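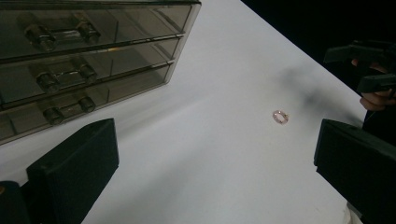
Saranya Krishnan put it this way in the farm office one December evening: the drone had given her 592 pictures of one wheat field, and she still had to drive out to find the thin patch. She needed somebody to tell her where to walk.

We hear that a lot at Ustis, and it's pretty much why we exist! We make field maps for growers and crop advisors who already have more data than they can use. Soil samples, yield records, old drainage sketches on the back of a seed bag — bring us all of it. We line it up, clean it up, and hand back one map per field that opens on a phone with no signal.

The company started in Kornport, above a feed store, with a single customer and a very slow plotter. These days we map land for 204 farms, most of them growing grain, potatoes or sugar beets. There are 12 of us now, and a good half grew up on farms (the rest have learned to close gates).

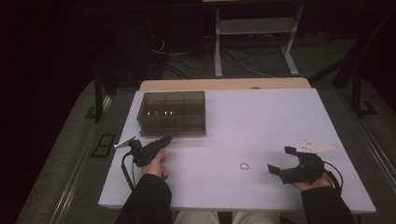

By Algirdas Kazlauskienė, Ustis
Soil first, then software

I've been reading soil maps for 19 years and I still get excited when a new one comes in. A field that looks even from the road can have an old creek bed running right through it, and once you see that on the map, the wet corner and the stunted beets make sense. Our main tool is called Drota. It draws management zones from your own records, and you can move any line you disagree with — please do, you know the ground better than we do.

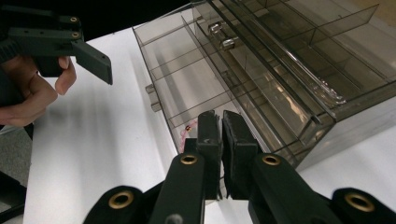
Those edits stay with the field, so next season's map starts from what you told us. Ruggiero, our sampling service, fills in the gaps with fresh soil cores wherever the records run thin. You can use one without the other, and plenty of growers do.

The office is open from 7 a.m. during planting and harvest. Stop in with your maps, even the muddy ones.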